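Tips for Recording Good Robot Demos at a Small Bench

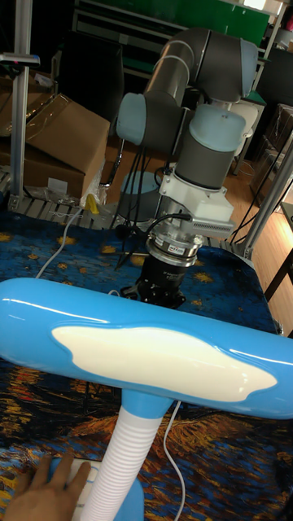
Arm over the bench with the blue desk lamp in front. One hand is on the white object next to the lamp base.

I've been recording demonstrations at our bench in the back of the Tuhiwai workshop since June, and people keep asking me for the list of things I do before I press the button. So I finally sat down with a pot of tea and wrote them out. Some of these I learned from Joris Jansen, who set up our first arm, and the rest I learned by throwing away a whole lot of recordings (a great whole lot, if you count the first month). If you're collecting examples at home or in a shared shop for a model to learn from, I hope a few of them save you an evening.

Setting up the table

Pick a cloth and stay with it, or change it on purpose. We use printed cloths as well as plain ones, and I like the busy ones very much, swirls and stars and all. But write down which cloth was on the table for which batch. I once mixed two up and spent most of a Saturday going through clips one at a time with Alby Pirihi reading the file numbers out loud to me.

Pull the cloth tight and clip it underneath. A wrinkle will catch on the fingertips of a gripper when it comes in low, and then your lamp or your cup takes a little ride across the table. Binder clips are fine. Masking tape is fine too for one session, but it lets go overnight.

Iron it first. I know, I know.

Mark your start spots under the cloth and feel for them with your fingers. Flat felt furniture dots work nicely. If you put colored tape on top, the model will see the tape every single time and you may end up teaching it to love tape.

Cords

Cords are the thing I get asked about most, and I don't have a perfect answer. A desk lamp is a lovely object to practice with — it has a heavy end, a bendy part, and usually a button — but it comes with a tail. Run the cord in the direction it would go in somebody's house. Don't coil it up and hide it for the camera if you want the arm to cope with real lamps later on.

What you do want is slack. Give yourself a good hand's length more than you think you need, and tape the cord down past the working area, on the side away from the arm. Tug it before you start. Then move the arm through its whole reach with nothing recording and watch the cables on the arm itself as well, especially any loop near the wrist. A loop that looks harmless when the arm is folded can pull snug when it stretches out.

If you're using hook-and-loop ties on the arm's own cables, check them at lunch. Ours creep.

Shiny things

Glossy plastic is hard. A bright streak along a lamp head or a kettle will move when you move, and on a bad day it hides the edge you're trying to show. I turn off the overhead light nearest the table and bounce a work light off a piece of white foam board, and that takes care of most of it. Please don't dust a shiny object with cornstarch to dull it, which I read somewhere and tried. It gets into the buttons.

Leave some of the glare in, though. Kylie Paewai does about one clip in five with the lights any old way, and her batches always seem to hold up better when we test on a new table.

Where to put your hands

Decide before the session whether hands belong in your clips. Either way can work. If you're steadying something or resetting it between tries, take your hand all the way out before the arm starts to move, and keep your sleeves rolled. If your task has a person in it, handing over a box for instance, then have different people do it. We had one batch that was all me and my green cardigan, and the arm was quite lost when Tayla Tipoki sat down in my chair.

Keep the stop button on the side of your free hand. Left-handers, move it! Don't be polite about where the last person left it.

Recording

Do a slow one first and don't save it. It loosens you up, the same as a scrap row before you knit the real thing.

Then keep your takes short. If a try goes past 55 seconds I stop and think about what I'm asking for, and usually it's two jobs that ought to be recorded separately. Picking up a box is one job. Setting it down beside the lamp without bumping the base is another, and it deserves its own clips.

Save your fumbles in their own folder. A clip where the box slipped and you went back and got it is worth having, so long as it's labeled as that. A clip where you sneezed and drove into the table can go in the trash.

Move the objects between takes. Turn the lamp, bend the neck another way, slide the box over. I get lazy about this after lunch and everything drifts back to the same spot, so I now roll a die and have 4 starting layouts drawn on an index card, with the last two numbers meaning "surprise me."

Stop at 300 clips in a day, even if you feel fine. Your last hour is never as good as you think it is, and your shoulders will tell you the same thing in the morning.

Naming and notes

Put the task, the cloth, and the person's initials in the file name, in that order, every time. We have 3202 clips on the shelf drive now and I can find any of them, but only from the point where Glenys Partington made us settle on one way of writing it. The ones before that are in a folder called OLD MIXED and I don't like to open it.

Keep a paper notebook by the bench as well. Mine has things in it like "lamp heavier than box, grip lower" and "gripper squeaks when closing, look at this." Those little notes are what I go back to when a batch does poorly.

Packing up

Park the arm folded, with the tool clear of the tabletop, before you cut the power. Coil lamp cords loosely and put them in a bag. Save the cardboard boxes your objects came in, and the plastic too if you've got the room, because boxes make very good practice objects once you've run out of everything else.

Wipe the gripper pads with a damp cloth and let them dry open. And back up before you go home, to two places if you can manage it. I do mine while the kettle's on.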